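Notes for the Denlow talk, May 2024
Consuelo Muñoz
Songs and the streets they come from

Start without slides. Play the first minute of "Casura Road" and let it run into the second verse before talking.

Thank the library for the room. Say who I am: I wrote the music column here for a long time, and I still take the bus to most of the shows.

First point. Songwriters use place names in two ways. Some pick a name because it sounds good. Others pick it because they had to stand there waiting for something. The Guzmán brothers did the second. Four of the songs on their first record name a street you can walk to from this building. Read out the titles. Pause, people will want to tell each other where they lived.

Second point. The record was made in January, in a house with bad heat. The piano is out of tune on side two and they left it. Play the short clip of the piano. Don't talk over it this time.

The older brother told me he wrote the words on his route to work, and that he changed the order of the streets to fit the rhyme. A driver wrote to the paper to complain that you can't turn left from Casura onto the avenue. That letter is in my folder -- read it if the room is in a good mood, skip it if we started late.

Third point. The band Vurnedness, who are younger and louder. Same neighborhood, very different songs. They hardly name anything. You get a laundromat, a bridge, a parking lot behind a church. People from here know which bridge. People from elsewhere think of their own. I used to count that against them in reviews and I've changed my mind. Quote the review, the bad one, all of it.

Numbers, for anyone who likes them. The first Guzmán pressing was 282 copies. Their last hometown show drew 1,461 people, paid. The first one had roughly 40, and I have met far more than that who say they were there.

Clip: Vurnedness live, the slow one. Stop it before the feedback, the speakers in this room can't take it.

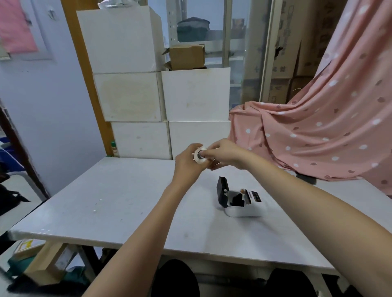

Does a song have to name a place to be about it? A street name helps a listener from the area, but the sound of the playing and the small details in the words can do the same work.

Go from there to the walk. The map is on the back of the handout. It starts at the old bus loop and ends at the hall on Casura Road, and it's flat the whole way. Mention that the hall is locked during the day, so look in through the side window.

Questions from the floor. Likely ones: will the brothers play together again (I don't know, and I've asked), where to buy the first record (used, and it costs too much), and whether I still have my tapes. I do. The interviews are being copied and the library will get a set.

If there's time left, play "Casura Road" again, all of it this time. House lights up on the last chorus.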